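Terska laundry kit, second look

28 July 2023

I wrote in May that I'd try the Terska two-arm kit again once the laundry package was out of beta. It is out now, so I spent 2 sessions with it and a top-loading washer. I paid for the rental myself. Svend Laxdal went through the settings with me.

The kit is a pair of arms, a gripper on each, a camera at each wrist and one up top. The laundry package is a separate license, and it covers getting clothes from an open container into a washer. It does not fold. If you want folding, Golum sells something for that and I haven't tried it.

I used a blue plastic bucket with a yellow garment, a big navy cloth and something black in it. Terska's guide says to start with one item, but most people's laundry is a pile, so I went with the pile. 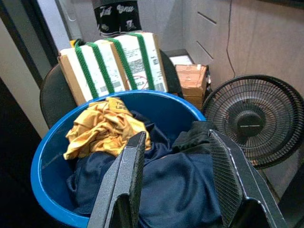
Svend said the finger pads matter more than the software for this kind of job, and that he would buy a spare set before paying for any upgrade. I don't have enough hours on mine to say. The grip side has a fine crosshatch, and replacement pads are sold through Prasertsri.

The washer is a 7.5 kg Midea with a lid that stands up at the back. The package wants the lid open before you start, so that part is on you. It also wants the height of the top deck typed in by hand, in millimeters. I got that wrong the first time and had to redo the setup — my fault, but the form could warn you.
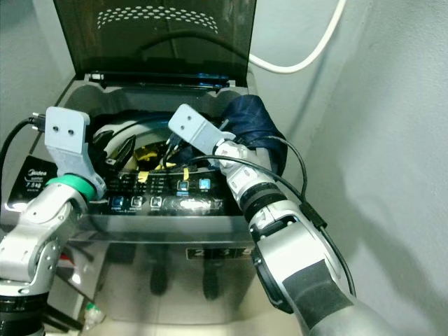 Can it press the buttons too, or do I still have to walk over there? Higinio Robles asked that under the May post. The license I have is for loading only. Terska lists a button add-on, but I haven't paid for it.

Large cloths are the thing to think about before you buy. A sock goes in or it doesn't. A wide piece of fabric can be over the drum, the rim and the control panel all at once, and the arm has to lift it high enough to clear all that.
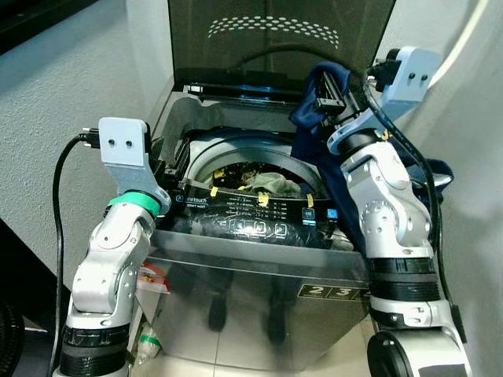 Moving other things

The base license includes a plain pick-and-move mode, and I'd expect many buyers to use it more than the laundry one. You pick the object and the arm, and set the grip force on a scale up to 100. For a fan I set the right arm to hold by the rim of the head.

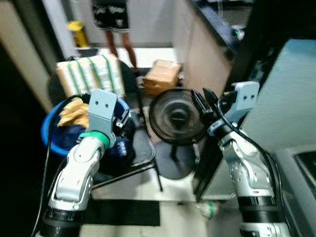 Right arm on the fan, left arm at the basin.

The two arms can be given separate jobs in this mode, which I didn't know in May. The menu for it is under Advanced, third tab.

I'm keeping the rental for another 3 weeks. Flillcombe has a similar kit coming and I've asked them for a price, no answer yet.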